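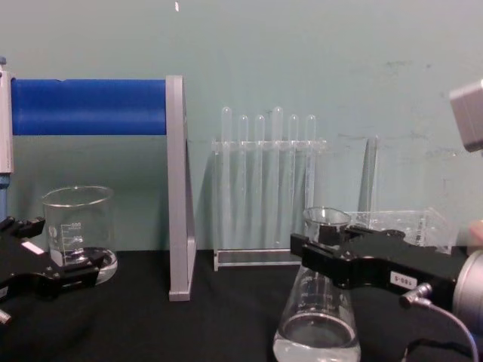 Figure 2. Clear glassware and acrylic pieces on a bench covered with black cloth.

3.2 Cleaning and residue checks

Breakage was the smaller of the two costs reported by the teaching labs. The larger one was glassware put back on the shelf with residue still on it. To see how much of this could be traced to the rinse step, we collected 302 items from the shared shelves at the Stosgate site in February. All had been marked clean by the last user. Clear items of the kind in Figure 2 were kept apart from amber bottles, where a film is hard to see by eye.

Each item was filled with deionized water, left to stand for 50 minutes, and emptied into a rinsed beaker. We measured the conductivity of the water and compared it with a blank drawn from the same tap. An item failed if its reading was more than twice the blank. Volumetric flasks were stoppered while they stood. Beakers were covered with film.

Of the 302 items, 13 percent failed. Narrow-necked flasks did worse than beakers, as Ševčík also found in an earlier survey of school labs. Most of the failures came back within limits after one more rinse with deionized water, which points to detergent left behind and not to reagent. The remaining items, nine in all, failed again and were soaked overnight in a mild acid bath. Two of these had etched rims and were thrown out.

Acrylic parts were handled separately. They cannot go in the acid bath or the drying oven, and ethanol wipes can craze the surface near drilled holes. We washed them by hand in the Skemico neutral detergent already stocked at the site, rinsed them three times, and let them dry on a rack. No conductivity limit was set for them, so they are left out of the failure rate above.

The Murkance site uses the same detergent but a machine washer. Its logs list only whole loads, and a load is marked as failed if a single item in it fails. For this reason the two sites are not compared directly in Table 4. We did rerun one Friday load by hand, and the results are given in the next section together with the water use for each method.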